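Robot Cells and Shared Workspaces
Handout 5: What a standard does and does not buy you
Course notes, H. McKinnon

Most of you arrive believing that a robot with rounded covers and a "collaborative" label is safe. The label describes the arm. Risk belongs to the application: the arm, the tool, the part, the table and whoever leans over it. Put a knife on a gentle arm and you have a fast-moving knife.

Be just as suspicious of paperwork. The Plerden risk assessment (reading 2) runs to 55 pages and was copied from an older cell at Hjaltested. It lists a light curtain that Plerden never bought. Every page is signed.

Points to argue about in class:

Status lights. A colored ring or lamp tells you what the controller thinks its state is. It is no proof that power is off. Lock out first, then test.

Speed limits. Plarau caps its arms at 600 mm/s whenever the gate is open. Ask where that number came from. I did, and got three answers.

Loose cables. Treated as a housekeeping matter in most audits. I disagree – a cable that can snag belongs in the hazard list with an owner's name beside it.

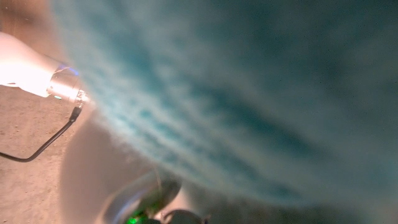 Soft goods. Cloth and foam get waved through because they can't bruise anyone. They can still hide a hand, block a sensor or wrap around a joint, and the Hondmont checklist has one line on them, at the very end. Read it and decide whether you would sign.

For next time: pick one clause from the checklist and write down how you would test it on the shop floor. "Operator shall take care" is not testable, so don't pick that one. One page, no diagrams copied from vendor brochures.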